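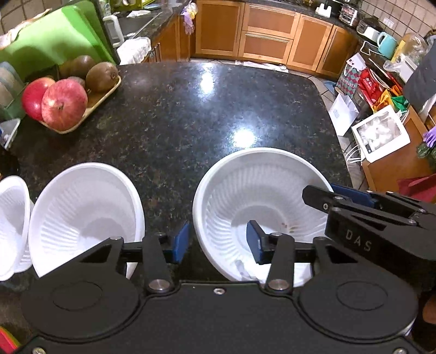 4.2 Clearing and sorting tableware

Last updated: September
Filed under: Home & Kitchen Automation, Working Papers

The second chore in the Cuvine set is the one most people expect a machine to manage by now: take plastic bowls and plates on a kitchen island and put them where they belong. We logged 581 attempts by the Pruver policy, which was trained on 2,000 recordings made with hand-held grippers in ordinary kitchens. The counters were left as their owners keep them, with fruit, cups and jars within reach of the work.

Bowls went well. A thick rim gives two fingertips something to close on, and most failures came from stopping short. Plates were harder. A thin rim lying close to stone leaves little room for a padded finger, and a plate on its edge has to be held at the right height or it swings.
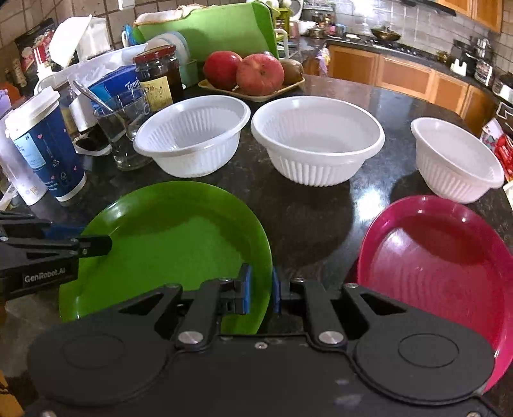 Figure 3. Plate handling with bowls behind, granite island.

One reviewer of the Stustitz draft objected that a person does this without looking, and that any score below a person's should be reported as a failure of the whole chore. We report both. Counted by single item, the policy placed most pieces correctly. Counted by whole chore, with every piece in place and nothing else on the counter disturbed, it finished 177 of the 581 attempts.

Polished stone was a second problem. Bright reflections of the ceiling light were sometimes taken for a white rim, and the arm closed on nothing – a mistake we did not see on matte counters.
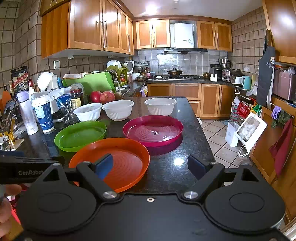

Time limits matter as well. We allowed up to 10 minutes per attempt, far more than a person needs. On these results we would not call the chore solved, though bowls alone are close. The Thongdee kitchens are treated separately in Section 4.3.

Comments (3)

Did you try stacked plates? Mine are never laid out one by one.

The glare problem matches what we get on steel benches in the shop. A cheap diffuser helped a bit.

177 is lower than I hoped, but thanks for printing the whole-chore number.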